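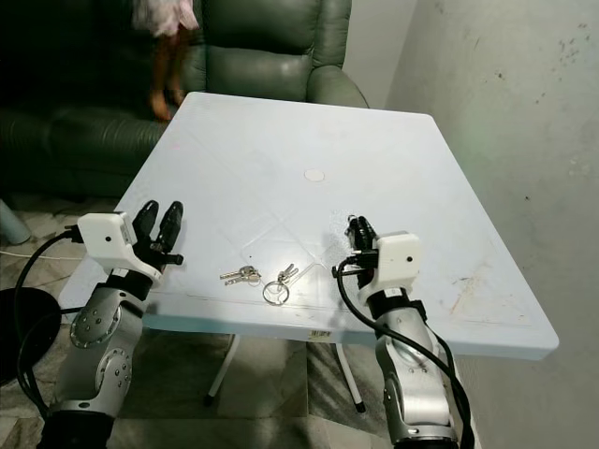 Two sets of keys on the white plastic table.

Keeping sets of keys apart at a shared issuing table

Posted by Nuria Lorente
Shares 18

I write on behalf of the Stendside storage scheme, which lets small lock-up rooms to residents of the adjoining streets. Keys are issued and received at a square white plastic table, of the garden type with a plug in the middle for the umbrella hole. The arrangement has served us adequately for some years and we have no funds for a proper counter.

Our difficulty concerns the sets themselves. We hold 75 keys in total, and almost all of them are silver in colour and of much the same size. A set consists of the key to the outer gate, the key to the corridor and the key to the individual room, held together on a split ring. When two residents attend at the same time, two sets are placed on the table together, and on several occasions in the past year the wrong set has been taken away. The gate and corridor keys open their doors as expected, and the mistake is discovered only when the resident reaches the room. By then the other party has usually left.

In December one resident was unable to reach her belongings until the following morning. She was very patient, but we should not wish to rely upon patience a second time.

I should be grateful for advice on the following points. Firstly, what form of marking is suitable, bearing in mind that we would prefer not to put room numbers on the keys, as a lost set would then lead the finder directly to the room? Secondly, should the split rings be replaced with something that can be opened more easily? Our present rings are stiff, and two of our staff find them hard on the fingernails. Thirdly, is there any objection to the use of a plastic table for this purpose? Ours has a number of light stains and smudges which do not respond to washing-up liquid, and it has been suggested that it gives a poor impression.

I would add that the desk is attended by one person at a time, from nine in the morning until noon, and that any procedure must be capable of being followed by someone who attends only occasionally.

4 comments

Zamfira Ilie
Shares 4

I had responsibility for the keys at Deva House, a residential building of comparable arrangement, and we encountered precisely this problem. The following is set out in the order in which I would recommend that you proceed.

Marking. Do not use room numbers, and do not use surnames. We adopted a code consisting of one letter and two digits, allotted at random, and kept the list that matched codes to rooms in a bound book in a locked drawer. The code was stamped on a small metal disc attached to the ring. Paper tags under a plastic window are cheaper, but ours became illegible within a few months, particularly those carried in coat pockets with coins. If you must use paper, write in pencil. Ink runs.

Coloured caps may be added to the heads of the individual keys so that the gate key, the corridor key and the room key can be told apart. Please note that this does not distinguish one set from another. It assists the resident at the door and nothing more. We used blue for the gate throughout, and residents became attached to the system to the extent that a change to green was formally objected to.

Rings. I would advise you to keep the split rings. A ring that opens easily for your staff will also open easily in a bag. The stiffness can be overcome with a staple remover of the ordinary office kind, the jaws of which will hold the coil open while the key is passed on. A flat round ring of about the width of a large coin is sufficient for three keys and a disc. Smaller rings are the ones that cause trouble.

Procedure at the table. One set should be on the table at any time. The person attending takes the set from the cabinet, reads the code aloud, writes it in the issue book and obtains a signature, and only then brings out the next. Where a returned set is put down while another is being issued, it should go at once into a tray on the far side of the table, well away from the resident. We had two shallow trays, one for each direction, and lined them with felt to reduce the noise. A saucer would serve.

I would further suggest that you compare the room key against a record before it leaves your hands. Many keys carry a number on the head, and this can be entered in the book beside the code. It adds a short delay, to which our residents did not object once the reason had been given to them.

As to the table, I see no objection provided that it stands level.

Florencio Cuesta

Get different coloured ribbons. We have done this at the Cuesta bowls pavilion for years without incident. There are only four sets, I should say.

Casimiro Ortuño
Shares 4

I have little to add to the reply from Zamfira Ilie on the matter of keys, with which I agree, save that the discs should be ordered with spares. We ordered exactly the number required and were obliged to place a second order at full carriage within weeks.

I can, however, assist with the table, having maintained a large stock of plastic furniture for outdoor functions at Zitano. The procedure for light staining is as follows. Wash the top with warm water and a little soap and allow it to dry. Mix bicarbonate of soda with water to a soft paste, apply it with a damp cloth, leave it for ten minutes and rub gently in circles – a nylon brush may be used in the recessed parts, where dirt tends to collect. Rinse twice. Scouring powder and wire wool should not be used, as they roughen the surface and it will then mark more readily than before.

Fine scratches cannot be removed by cleaning and should be accepted. Keys slid across plastic will produce more of them in time. A desk blotter or an offcut of linoleum placed where the sets are put down will prevent this, and a dark one has the advantage that silver keys show up clearly against it.

I would not recommend painting. It was attempted at Zitano before my appointment and the paint came away in strips during the first summer.

Nuria Lorente

I am obliged to all who replied. The discs are to be ordered with spares, and two trays have been found in the stationery cupboard. The bicarbonate will be tried before the desk next opens. May I ask Zamfira Ilie whether the bound book was renewed each year or continued until full?

Zamfira Ilie

Until full. The codes were reissued whenever a set was reported lost, and the old entry was struck through in red and initialled.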